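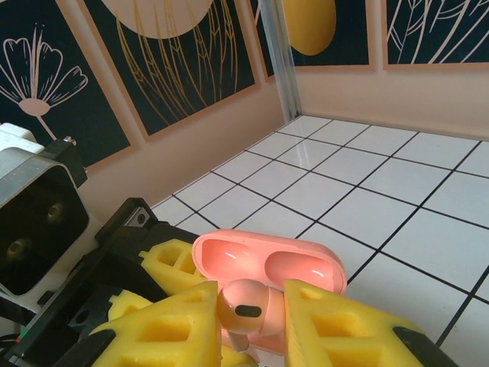

Photo: Sornalari newsletter

Looking after your earbuds

Several readers at the Levport office have asked about earbud cases since the last issue, mostly because one bud keeps coming up flat. The pink bud in the photo has a case with a flip-up lid, and the same advice goes for most pairs of that sort.

The usual trouble is dirt. Fluff from a coat pocket gets down into the hollows where the buds sit, and a thin layer of it is enough to stop one side from charging. Empty the case first, then go round the hollows with a dry cotton bud. Don't use water or spray, and leave pins and paper clips in the drawer. 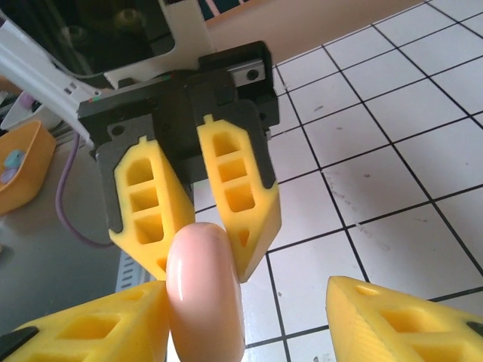
Wipe the outside with a soft cloth while you are at it. Glossy cases show every fingerprint and pick up fine scratches from keys, so a small cloth pouch is worth having. Sorkitz has pouches at the front desk for 46 pence, and there are 261 left from the August order.

The buds themselves need a little more care. Take off the soft tips if they come off, wash them in warm soapy water and let them dry overnight before putting them back. The vent on the bud should only be brushed – an old toothbrush will do, held so that the bristles point upwards and the dirt falls out.
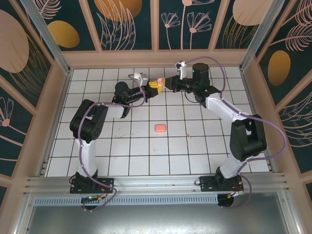

Lost and found

Single earbuds handed in at Fleury House are kept for 3 weeks. Bring the case with you so the bud can be matched. The desk is open until noon on Friday.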